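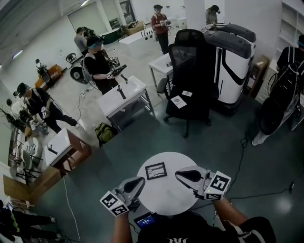
January, 4 p.m. - Scoreboard refit, left field

Picked up where Barbara left off. The old board has been down since the end of the season and its insides are spread across two benches in the order they came out, or in the order Barbara says they came out. The tags agree with her as far as the seventh inning. After that the tags are in Gianni's handwriting and could be anything.

Number plates first. The club wants the hand-hung look kept, so we are cutting new plates and hanging them on the original hooks. The hooks are not all the same hook. At some point in the board's long life somebody bought a second batch with a wider throat, and those went in wherever one had snapped. A plate punched for the old hook rattles on the new one. Punched for the new one, it won't go on the old one unless you swear at it. I tried the slot instead of the round hole and that fits both, with a bit of slop.

Order stands at 500 plates. I asked the club why so many and was told "extra innings." I would like to see that game.

Paint. Zerov yellow on the Ledent primer lifted again at the corners after the tape test. Same yellow on bare scuffed aluminum held fine. So the primer we paid extra for is making things worse. Damian wants to try a longer cure before we give up on it. Set aside 3 plates for him, marked D on the back. Please don't hang coats on them.

Legibility from home plate: Paweena stood at the far end of the parking lot and read numbers back over the phone. She got everything except the 3, which she called an 8 both times. The stencil's gaps are too narrow and they close up at that distance. Opened them up with a file and she got it right, though by then she may just have been tired of saying eight. Need someone fresh for the repeat.

Ball-strike-out lamps. The De Luca sockets are in and wired. Strike 2 comes on with ball 3. Traced it as far as the terminal strip, where two wires share a screw that should have one. Moved it over and now strike 2 doesn't come on at all, so I've moved the problem and will look for it tomorrow in its new home.

Visitors' name boards: Brustitz is the longest name in the league and doesn't fit at the full letter height. Options are smaller letters for them only, smaller letters for everyone, or the abbreviation they complained about last year. Cyprian is calling them. I don't envy him.

To do
Recut the 3 stencil properly, file marks show
Order 20 more of the wide hooks
Second person on the lamp wiring, ideally the one who drew the diagram
Find out who has the good rivet gun. It was on my bench at lunch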